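Flurnbridge Refurb Supply
Desktop towers, parts and bench fittings

Tower, teardown grade - sold as is

Used desktop tower, Dell board, for practice builds, parts or a cheap shop machine. Sold with the board in and the side off so you can see what your getting. Green motherboard, processor in the socket, graphics card with the blue-trimmed shroud, power supply up front, hard drive in its bay. Cables left in. We don't tidy them.
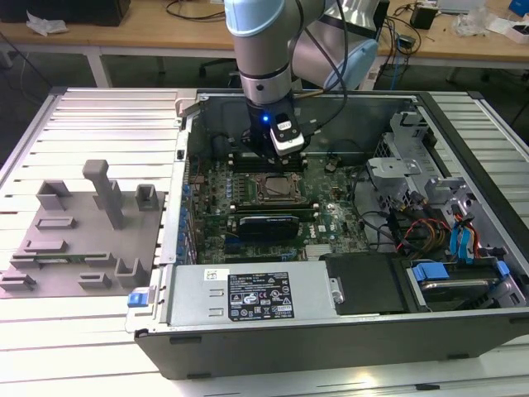 No operating system. No keyboard, mouse or monitor. Drive is wiped before it ships. Memory is listed on the invoice, it changes from batch to batch so please ask first if you need a certain size. Blue latches and tabs are the parts you pull - don't force anything else.

Price: $119 each. School and repair shop orders, call Vanderleia Godoy for the pallet rate.
Weight boxed: roughly 38 lb
Ships from: Flurnbridge, ground only

Pumport parts tray, gray

Goes with the tower or sold alone. Flat board with a rounded corner, shallow pocket for a desktop CPU, small tabs at the corners of the chip. Square sockets along the upper edge. Matte finish. Set it down flat on a slatted bench top or any table, chip goes in with the metal side up. Scuffs on the heat spreader are normal for used chips, wipe off old paste before you seat it or the pocket gets gummy.
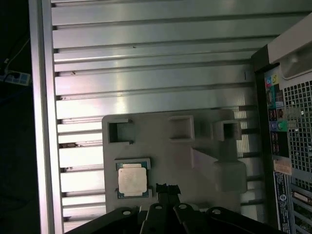

Chips are not included with the tray. Used processors are on the Picard list, seperate page, updated when Gilmar gets to it. Tray fits the desktop sizes we sell, not laptop, not server. If your not sure send the number printed on the chip and we'll check.

Item no. 700 - tray only
Item no. 1000 - tray and tower together, one box

Returns: 14 days on the tray, none on the tower unless it got damaged on the way. Keep the carton.

Stock updated Thu 16 January. Next batch of towers April, maybe sooner. Questions to Everaldo Barbosa at the parts counter, mornings best.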